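Fatuvthorpe Chronicle, 1990 to 1999
README for the data files

The collection holds short entries on public events of the decade, as they were printed in the yearly review pages of the Fatuvthorpe newspaper. There are 200 entries. Each one has a date, a place, a subject code and the text of the entry. Of these, 123 concern national politics and elections. The others are on disasters, courts, strikes and sport.

The text was typed by hand from paper copies kept in Skindstead. Spelling mistakes of the printer are kept. When the day of an event was not printed, the field "day" is empty, and please do not read it as the first of the month.

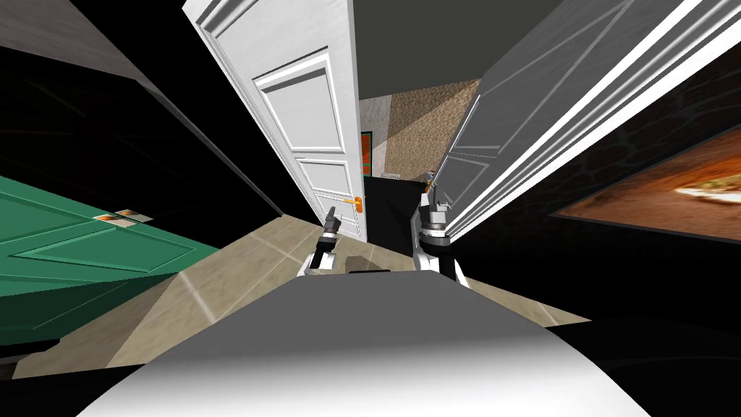 A reader in Linov wrote to us that the flood entries for April 1994 give the date of the newspaper and not the date of the flood. We checked this and it is correct for 6 entries. They have now the value "p" in the column "date_type".

The subject codes follow the Arrieta list, with one change: local referendums have their own code, 115.

Files are in UTF-8, separated by tabs. The first line has the column names. You may use the data freely if you name the source.

Last change: July 3, 2025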